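Handheld Grippers at Home: build notes, session 3
Plirkum shared workshop, evening course. Handout goes with Gertraud Ruchti's talk, notes typed up by Pirjo Laaksonen

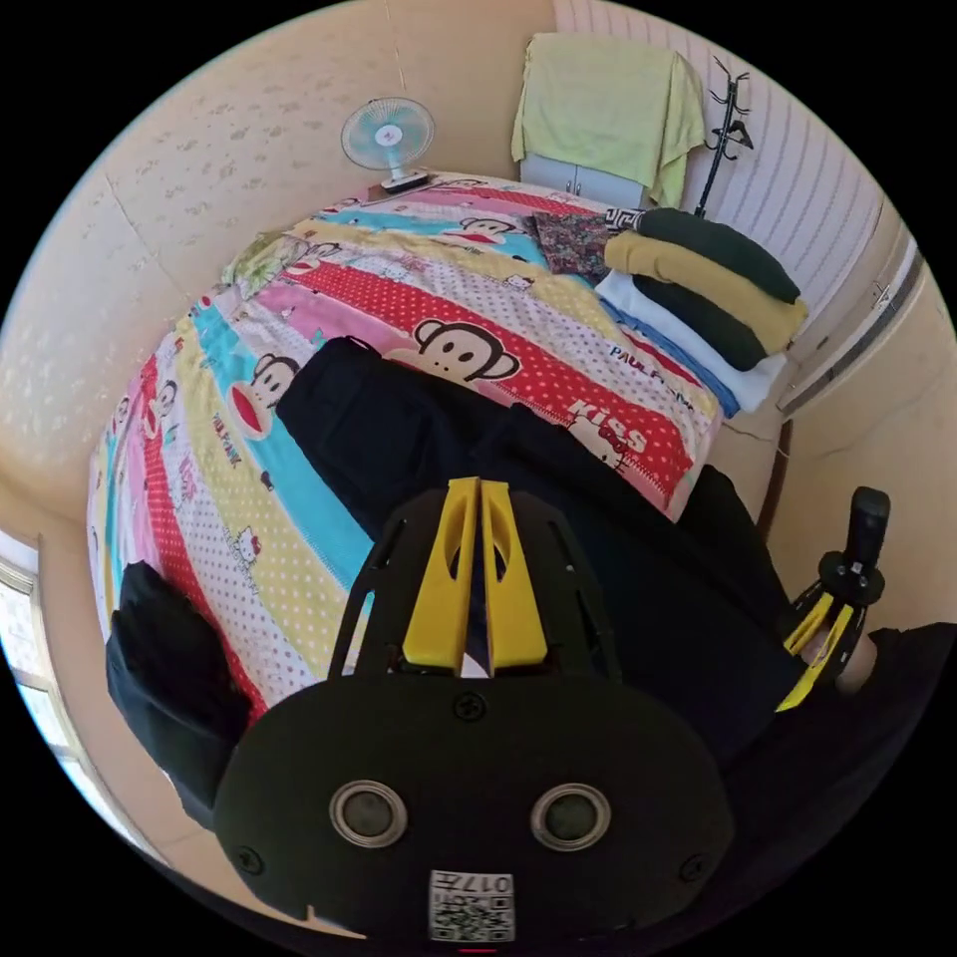

Fig. 1. Two hand-held grippers, yellow fingers, over black clothing on a bed.

Bring to this session: your printed parts, a 3 mm hex key, small file, blue tape, phone or laptop for the checklist. Parts bags are on the Vainio shelf, one per pair. Don't open someone elses bag.

1. Where we are

Session 1 was housings. Session 2 was trigger and linkage. Tonight fingers, mount, first folding practice. If your trigger still sticks do that first, the rest is pointless otherwise. File the pivot, not the slot. Slot gets sloppy fast.

Everyone builds a pair, left and right. Same files, mirror the handle only. Label the inside of the handle with tape before assembly, L or R. People forget.

2. Fingers

Print flat, slot facing up. Hollow slot along the length is there so the finger can bend a bit when it meets something stiff. Fill it in and you get a finger that snaps at the root. Gertraud broke two this way in October and kept them, they are in the jar by the door.

Layer lines should run along the finger, not across. Check before you print, the slicer likes to rotate things.

Color: whatever is on the spool. Yellow is good over dark cloth, you see the tips without hunting for them. Black fingers on black clothing, bad time.

Fit: fingers parallel with the trigger released. Push them together by hand, look down from above. If the tips touch before the middle does, fine. If the middle touches first, finger is warped, print again.

3. Mount

Open struts, carries the load from fingers back to the housing. Screws go in finger tight, all of them, then go around again with the key. Stop when it stops. Printed threads strip and then you are into inserts, see the Ester sheet for those.

Shake test. Hold the handle, shake hard, listen. Any click = loose screw or cracked strut. Look at the strut corners under the lamp.

4. Stickers

One code sticker per gripper, goes on the housing. Write the characters from yours in the workshop book next to your name. Fig. 1 has 017E, yours will be different. Clean the plastic first or it lifts at the corners. Don't stick it over a screw head, you will want that screw later.

5. Folding practice

Do it on a bed at home or on the long table here. Bed is harder. Soft surface, fingers sink in, and you pick up the bedspread along with the shirt. That is why we want you to try it.

Start with one dark top with a collar. Lay it any way it falls. Then:

- find the collar end, grip there with the left
- right gripper takes the hem
- lift both, let it hang a second, lower it
- fold sleeves in, then in half
- put it on the pile, leave the pile alone

Hands stay on the handles the whole time. No smoothing with your palm, I know, everyone wants to. If you drop it, leave it where it lands and carry on from there.

Patterned bedspread is fine, plain is fine. Keep the same one for the whole run though.

Homework is 16 folds per person. Note time for each, and which hand slipped. Last group handed in 69 between them and 505 seconds was the slowest, a raincoat, don't use a raincoat.

6. Common faults

Fingers won't close all the way: linkage pin in backwards. Out, flip, back in.

Grip slides off knits: wipe the tips first. Then try a strip of thin rubber inside the tip, glued, trimmed flush. Tape works for one evening.

Wrist hurts: you are squeezing the handle instead of the trigger. Loosen up, and raise the work if you can. A bed is low, kneel or sit.

Gripper twists in the hand: handle bolts. Tighten at the bracket.

Thin fabric gets caught between finger and mount: release slowly, don't pull. If it keeps happening there is a burr at the finger root, file it.

7. For next time

Read the Dronero notes on logging, first half only. We skip the part about batteries. Bring your fold times on paper, the printer here is out of toner agian.

Swap grippers with another pair before you leave and do one fold each with theirs. Write down what feels different. Mostly it will be the trigger spring.

Questions to Gertraud during the session, or leave a note in the book. Spare fingers in the top drawer, take one, print one to replace it.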